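Sanen Pick-and-Place Set: README

Hi! If you've landed in this folder you probably want to train something on it, so let me save you some digging. I'm Karlijn Koster and I put most of this together, with a lot of help from Tae-yang Yoon on the arm side and Vimala Poojary on the labels. Questions go to me first. I answer faster in the morning.

What's in it

2,303 episodes of one arm moving kitchen-type items in and out of containers, driven by a person the whole time. No scripted motion anywhere. Every episode has wrist camera video, joint positions, gripper opening and one line of plain text saying what the person was trying to do ("put the apple in the bowl", that sort of thing). We wrote the text before each take and then Vimala went back over it afterward, so if the operator changed their mind halfway through, the line should match what they ended up doing. Should! Tell me if you find one that doesn't.

Episodes are grouped into 69 sessions. A session is one person, one table setup, one stretch of work. Please split train and test by session and leave the single episodes alone. I did it by episode the first time and got numbers so pretty that Gun-woo Ji came over to my desk to ask what I'd broken. (The table layouts were leaking across, of course.)

Folder layout

episodes/ has one folder per take, numbered in order of recording
sessions.csv says which takes go together and who was driving, by initials
tasks.txt is the full list of text lines, one per row
bad.txt is the list of takes I'd skip, with a short note for each
tools/ has the loader and a little viewer Tae-yang wrote

The viewer is worth two minutes of your time. Press space to step, hold shift to go back. It eats memory if you open a whole session, so don't.

How we recorded

The operator holds the Brosus hand controller and watches the real table, not the video feed. We tried it the other way for one afternoon and everybody drove like they were parking a truck. Between takes, a second person moves things around: new spot for the container, new turn on the object, sometimes an extra thing nearby that has no part in the task. I asked people to keep the clutter boring and they mostly listened.

Fruit got the most attention from me. Round things roll when you pinch them off center, and I wanted plenty of grasps near the widest part, plus some ugly ones. If the operator dropped it and picked it up again in the same take, we kept that. Those recoveries are my favorite part of the whole set and I'd love to see somebody do something good with them.

Known problems

Gripper opening is in raw units up to session 12 and in millimeters after that. The loader fixes this for you. If you write your own loader, look at convert_grip() first.

The wrist video and the joint log drift apart a bit on long takes. We line them up at the start and again at the end, and stretch what's between. Anything that drifted by more than around 80 milliseconds is in bad.txt.

Hannelore Marti is left-handed and her sessions have noticeably different approach angles. I like that, but if your model does something odd on approaches from the left, check whether her initials (HM) ended up only on one side of your split.

Bright, pale containers wash out a little on the wrist camera. I left exposure on auto, which I would not do again.

What a wrist view looks like
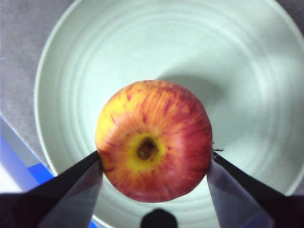 Wrist camera, apple held between the fingers over the pale bowl.

The fingers stay in view at the bottom corners, and I'd leave them there. I cropped them out once to get a bigger object and the grasp timing went to mush. Resize the full picture if you need it smaller.

Using it

Run tools/check.py before anything else. It goes through every folder and complains about missing files, and it has caught two half-finished downloads for me already. Then point the loader at episodes/ and pass it your session list.

The Aka baseline config is in tools/ too. It's plain imitation learning, nothing fancy, and I'd treat it as a sanity check on your setup. Old checkpoints from the Ahn branch won't load with it, the action order changed in January.

Please don't rename the folders, sessions.csv points at them by number. If you add takes, start a new session row and send me the file so I can merge it in.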